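**Skirnum Lane neighbors ask town for a second look at overnight truck route**

People who live along Skirnum Lane say heavy trucks are using their street as a shortcut to the Nelletti distribution yard, and they want the town of Ullside to put the weight limit signs back up.

The signs came down in January when the road was repaved. Residents say they were told the posts would be reinstalled once the shoulder work was finished. The shoulder work is done, and the posts are still missing.

Josiane Collet has lived at the east end of the lane for 5 years. She delivered a petition to the town office on Friday with 111 signatures on it.

"The trucks start at 4 in the morning," Collet said. "My dishes rattle. I had a crack in the front step filled last fall and it has opened up again."

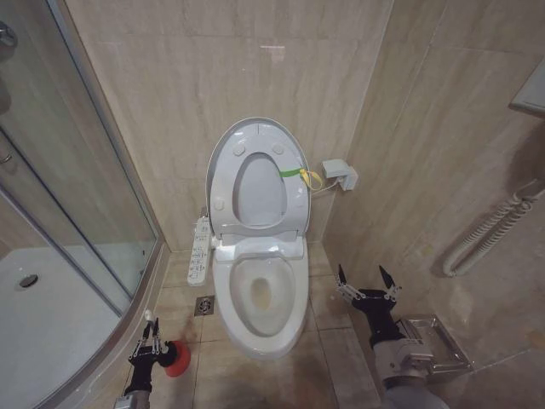

The town placed a counter on the lane for one week after the first complaints came in. It logged 1,516 vehicles, but the equipment did not sort them by size, so the figure doesn't say how many were trucks. Residents want the count done again with a unit that can tell the difference.

Fulgencio Bermúdez, who handles street maintenance for the town, said the signs are on order and the old ones were too faded to reuse.

"We could have put up temporary ones and we didn't," he said. "I have asked for those to go up while we wait on the permanent set."

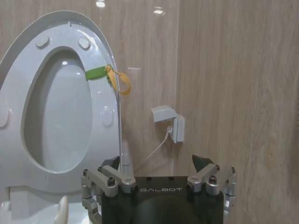
*Raised seat with a green tag, against a wood-grain wall.*

Bermúdez said a second count would need approval from the town board, which takes up road items at its next regular meeting. He is also asking for the cost of a speed table near the Pastor Street corner, where the lane narrows and there is no sidewalk.

Not everyone on the lane wants a speed table. Several homeowners close to the corner told the town they worry about the noise of trailers going over it. Collet said she would rather see the signs and some enforcement first.

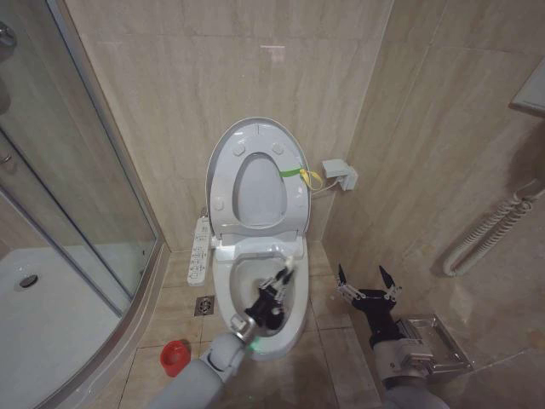
*Bathroom with beige marble-patterned tile. The seat and lid are up.*

Drivers headed to the yard are supposed to stay on the county road and enter from the north gate. That route is longer and has two traffic lights. Neighbors say most of the daytime drivers follow it and the trouble is mainly with early deliveries.
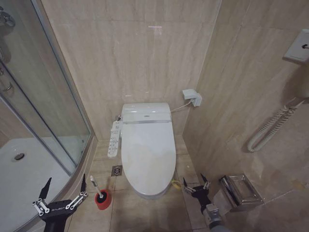

Residents who want to comment can write to the town office or sign up to speak at the board meeting. Comments should include a street address. Anyone reporting a truck on the lane is asked to note the time and the direction it was going.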